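Workshop notebook, Wednesday, 9.40

Leather cleaner trial, day two. Karabo Mkhize has the kettle and the good stool, so I am writing this standing up.

Yesterday we put the Plelach cream on the left half of the test hide and the Zedis soap on the right. Both makers promise to lift body grease without taking the finish with it. The Zedis bottle also promises "renewed confidence", which we have no means of measuring. Mixed the soap at 36 ml to 700 ml of lukewarm water, as per the label, and used white cotton rags so the dye would have somewhere to confess.

Results so far. Plelach: rag came up grey, no pigment, slight drag when dry. Zedis: rag came up greyer, then faintly beige, and beige is the colour of the hide. Karabo says one beige rag proves nothing. I have kept it in a bag anyway.

Pale leather is what customers ask us about most, tufted especially, as the dirt goes into the dimples and stays there. 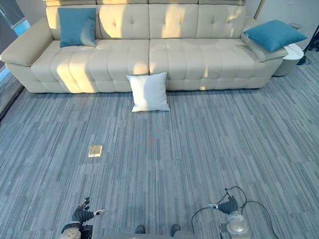 Brush test next. The horsehair brush gets into a stitched channel well enough but floods it if you load it like a paintbrush, which I did. Blotted for ages. A barely damp brush with foam only, no liquid, was much better. Probert sells a special detailing brush for the same job at a price I shall not write down in case my partner reads this.

Drying: hide left on the rack by the door, away from the heater. Room at 74% humidity according to the dial, though the dial has also claimed this in a drought. Seams took almost 100 minutes to feel dry to the finger. Flat areas were done long before that.

Still to do: second pass with Plelach, conditioner on one strip only, find the lid of the Gurnomley tin.
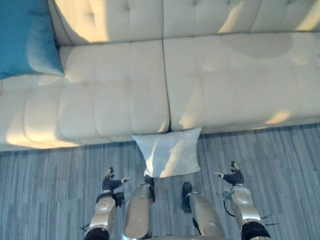 Should the conditioner go on the same day as the cleaner?
Leave it overnight. Our strip from April was done the same afternoon and stayed tacky for a week, collecting fluff and one moth.

11.15. Lid found. It was on the tin under the tin.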